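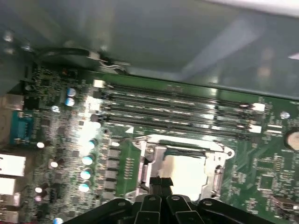

3.2 Memory faults as a share of recorded failures

Faults attributed to main memory were treated separately from other hardware faults, as they are the class most often misread in user reports. A machine with a failing module may freeze, restart or corrupt a file, and the log entry usually names the program in use at the time. Desktop boards of the kind shown in Figure 2, with four memory slots side by side, allow modules to be tested one at a time, and our procedure relied on this. Each module was moved to a reference board and run through eight full passes of the test pattern before being classed as sound or faulty.

Figure 2. Motherboard in an open desktop case, memory slots empty.

The sample consisted of 2,355 fault reports from the Sultberg office estate, covering 600 desktop machines. Reports that gave no symptom were removed before coding. Two of the authors (Liao and Dai) coded the remainder independently, and disagreements were settled by the third. Where a report listed several symptoms, only the first was kept - a choice that probably understates intermittent faults, which tend to be mentioned last.

Of the machines withdrawn for bench testing, 26 held at least one module that failed the test pattern. In 8 of these the fault appeared only after the module had reached its working temperature, and a short test from cold would have passed it. This agrees with the earlier Rodus survey, although that work used a single pass and did not record temperature. We found no clear link between the age of a machine and the chance of a failed module. Machines moved between rooms in July were over-represented, but the group is too small to support a firm claim.

Contact faults were counted apart from module faults. A module that failed in its original slot and passed on the reference board was refitted and tested again in place. If it then passed, the fault was recorded as one of seating.

Related items
Kowalczyk method for coding free-text fault reports
Power supply ageing in the Clostard estate
Section 3.3: Storage faults

Comments

Weidong Tan: Was the reference board itself checked between runs? A worn slot would inflate the module count.

Yufang Zeng: Yes, with a known good module at the start of each session. It is in the appendix.

Suqin Xue: Keeping only the first symptom seems costly. I would like to see the table with all of them.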